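Appel à participants : assemblée citoyenne de relecture du projet de charte communale

L'association Voleo cherche des personnes qui veulent participer à la relecture du projet de charte communale de Natley. Le texte a été préparé par la commission de rédaction pendant l'hiver et il sera présenté au conseil en juin. Avant cette présentation, nous souhaitons que les habitants le lisent, article par article, et qu'ils proposent des modifications écrites.

Nous cherchons 18 participants et 4 suppléants. Il n'est pas demandé d'avoir fait des études de droit. Il est demandé par contre d'avoir lu le projet en entier avant la première séance (il comporte 15 articles et un préambule assez court).

Qui peut se présenter

Toute personne de 18 ans ou plus, qui habite à Natley ou dans le quartier de Kirerach, peut se présenter. La nationalité n'est pas un critère, et l'inscription sur la liste électorale non plus. Les élus en fonction, les candidats à la prochaine élection et les membres de la commission de rédaction ne peuvent pas participer, mais ils peuvent assister aux séances publiques comme auditeurs.

Si nous recevons plus de candidatures que de places, un tirage au sort sera fait en présence du public. Un tiers des places est réservé aux habitants de Kirerach, car ce quartier a été rattaché à la commune après les autres et les articles 6 à 9 le concernent directement.

Le travail demandé

Les séances ont lieu en avril et en mai, de 18 heures à 20 h 30, dans la salle Tuncer. Chaque groupe reçoit une partie du texte, la discute et rédige ses propositions. Les articles sur la révision de la charte et sur le référendum local sont discutés par tous les groupes ensemble -- ce sont ceux qui ont provoqué le plus de désaccords pendant la rédaction.

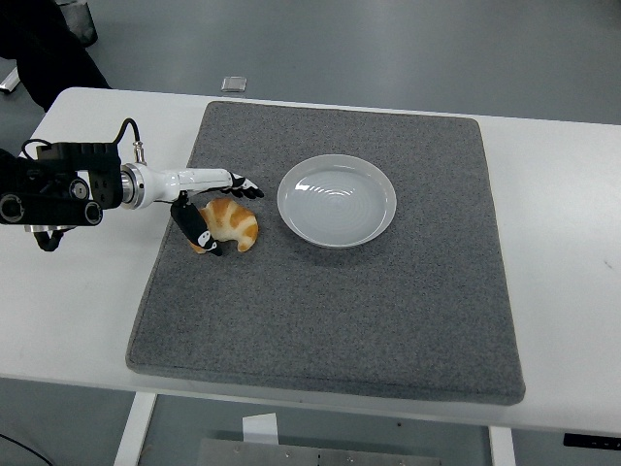
Ertuğrul Kurtuluş nous a écrit que ce délai lui semble trop court pour l'article 11, et que le seuil de 200 signatures pour demander un référendum local mériterait à lui seul deux soirées. Il demande aussi que les avis minoritaires soient joints au rapport final, avec leurs arguments et pas seulement avec le nombre de voix.

Sur le deuxième point, nous avons modifié le règlement de l'assemblée : tout avis soutenu par au moins 4 participants sera publié en annexe. Sur le premier point, une séance supplémentaire pourra être ajoutée en mai si la majorité des participants la demande.

Conditions pratiques

La participation est indemnisée à 15 euros par séance. Les frais de transport sont remboursés sur présentation des tickets. Une garde d'enfants est possible sur place, il faut le signaler dans la candidature. Les débats se font en français ; une interprétation peut être organisée si elle est demandée à l'avance.

Pour se présenter

Envoyez une lettre d'une page au maximum, avec votre nom, votre adresse, votre âge et vos disponibilités le soir. Merci d'indiquer aussi quel article du projet vous intéresse le plus, et pourquoi. Les lettres écrites à la main sont acceptées. Elles peuvent être déposées à l'accueil de la salle Tuncer, dans une enveloppe portant la mention « Relecture de la charte », jusqu'à la fin du mois de mars à 17 heures.

Le projet de charte peut être consulté au même endroit -- des copies en gros caractères sont disponibles sur demande. Toutes les personnes qui se présentent recevront une réponse écrite, y compris celles qui n'auront pas été tirées au sort.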